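Can a machine do the laundry yet?

tinlid37
Started April 2020. My sister works at the Cemosow laundry and says the big folding line there does sheets and nothing else. Shirts still go to people at a table. Is anyone close to having something for the house?

Nivonico
No. Sheets are flat and all one size. A shirt off the pile could be any shape.

skandell_dave
Disagree. The two-armed ones can fold a T-shirt now. Slow, but it gets folded.

Nivonico
If somebody lays it out first. Give it a full basket and see.

meinecke
I pack boxes in a warehouse. We had an arm on trial for 9 weeks. Fine with cartons, hopeless with anything in a soft bag. It got moved to pallets.

skandell_dave
That's one gripper in one warehouse. Picking cloth up is mostly sorted. Finding a corner or a hem is the hard bit, and white on white is the worst because the creases look like edges. Dark stitching gives it something to go on.

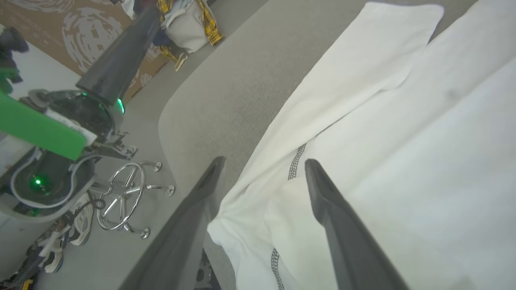 Then you need both arms to agree where the garment is, and one of them is usually in the other's way. I'd still say nearly 2 years for towels and plain tops.

Nivonico
And fitted sheets?

skandell_dave
I can't do those myself.

tinlid37
Thanks all. I'll keep the ironing board for now.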